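Friday, June
Ilídio Vieira

Lab open from nine. Thanasis Chatzigeorgiou had already set up on the Warkden bench and taken the better charger, so I started on batteries that had been left at 30 per cent. Not a good start with two sessions to go before the student project is assessed.

The brief from Carvalho is unchanged: approach a target, close, hold, release, repeat. Our script did 31 cycles on Wednesday before the joint offsets drifted far enough to trip the limit. I cut the approach speed, moved the homing step to the end of each cycle and reloaded the table. First run stopped on a timeout at the serial port. Second run stopped in the same place. The timeout was set to 300 ms in our file and to something shorter in the Prevumine library, and the library wins. Changed it there and wrote the change in the log, which I should have done last month with the other one.

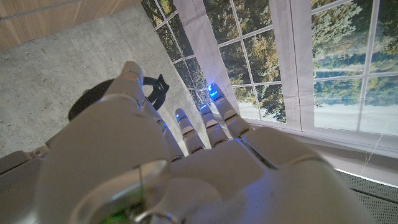 The hand with the fingers out, towards the window.
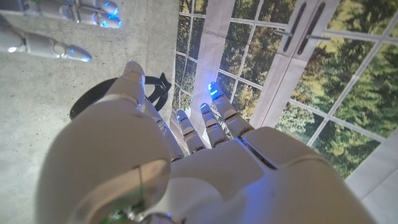
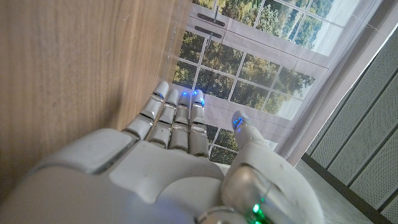 Offsets took the rest of the morning. The method in the Ilberg notes is to send every finger to full extension, read back the joint values and subtract. It assumes the mechanical stop is the same on all of them, and ours is not. I compared readings by eye against the straight edges in the room, and the white grid of the panes does well enough as a reference for spotting a finger that sits out of line with its neighbour. It gives no number, so the number still has to come from the encoder. Index finger read high by over a degree on both passes. Corrected in the table, not in the script, so that Thanasis can use the same values.

Ran the full sequence again after lunch. Reached the end of the file with no limit trips. Grip current a little higher on close than I would like.

To do: repeat from a cold start, plot current against cycle, ask Carvalho whether the release has to be timed or only completed. Thanasis wants the thumb to close last. I think it should close first. We will try both on Monday and keep whichever draws less current. Charger to be labelled.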